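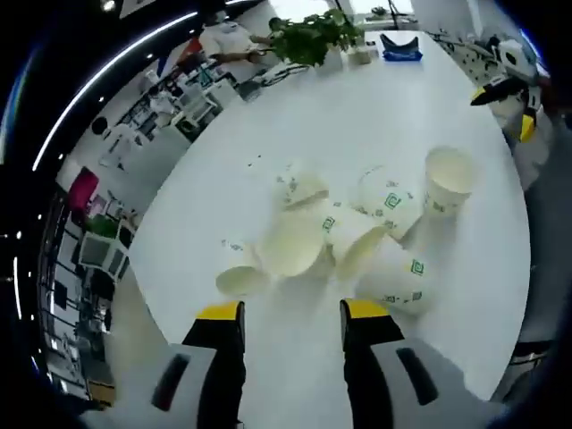 Flistow Robotics Club: How to Run the Cup Stacking Exercise

Posted by Ailsa Carnegie, 26 February 2020

The cup stacking exercise is the first handling task new members do at the club, and it is also the first round of the Nisbet student challenge in November. Teams work with hand-held grippers and paper cups. The goal is to get a jumbled pile of cups into one nested stack, using only the grippers. This page covers setup, the basic moves and how we save the recordings.

What you need

Two hand-held grippers per team
Paper cups, all the same size
A large table with room to walk around it
A laptop with the club's Rakia software installed
A timer

Before you start

Charge the grippers and check that the fingers open and close all the way. If one finger lags, stop and tell the session lead. Wipe the finger tips with a dry cloth. Dust makes paper cups slip.

Open Rakia, start a new session and type in your team name and the task code, which is 305. Do not skip the task code. Last term we had a folder full of runs with no code and had to sort them by hand.

Drop the cups in the middle of the table and let them fall as they like. Do not line them up. A neat row is much easier to work with, and it won't prepare you for the challenge, where the judges dump the cups.

Picking up the first cup

1. Choose a cup that is easy to reach and has some clear space next to it.
2. Open the fingers wide before you move in. Coming in half closed pushes the cup away.
3. Put one finger inside the rim and the other outside. Close slowly until the cup stops sliding. If the wall starts to bend, back off a little.
4. Lift straight up, then turn your wrist until the open end faces the ceiling.
5. Set the cup down and open the fingers before you pull away.

That cup is your base. Leave it in one spot for the whole run.

Building the stack

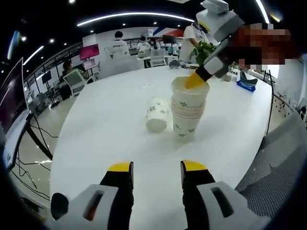 Bring each new cup in from above and hold it over the base for a second. Lower it until it touches, then let go. Most spills at this stage come from letting go too high. If the new cup sits crooked, press lightly on its rim with a closed gripper.

As the stack gets taller it also gets easier to tip. From the fourth cup on, we have one teammate steady the stack while the other one places. Agree on who does what before the timer starts, and switch roles for the next run.

A run ends when every cup is in the stack or when 7 minutes are up. Press stop in Rakia before you put the grippers down, or the end of the recording will be full of table noise.

Cups on their sides

Cups that have fallen over take the most practice. Come in from the open end, keep the gripper low and slide one finger in along the wall. If the cup rolls, wait for it to stop before you try again. 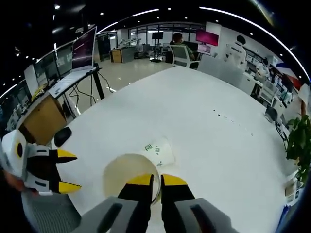
Can both teammates work on the same cup?

In practice runs, two grippers may touch the same cup at any time. In the challenge round, the second gripper may only steady a cup and may not lift it.

Saving your runs

Check the file list when you finish. Delete false starts, but keep failed runs, as the Zadumville group uses them too. The shared drive is limited to 500 files per team, so move old sessions to the archive folder at the end of each month.

Put the grippers back on the charger and stack the cups by the sink. Throw out any with a torn or creased rim.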